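Budget for the Hours, Then the Arm

By Trilok Bhatia
Print | E-mail this
2 min read

Most automation budgets I review put the robot on line one and everything else under "misc."
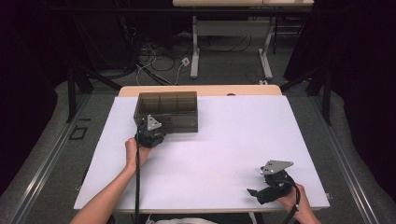

The order should be reversed. At Tresineo we planned 4 hand-held gripper pairs before pricing a single arm, and operator time was still the largest cost – 17 weeks of it. Cables, mounts and spare jaws came next. Fix the task list in February, buy for that list, and hold 20 percent back for replacements. An arm can wait a quarter.

Filed under: Equipment & Planning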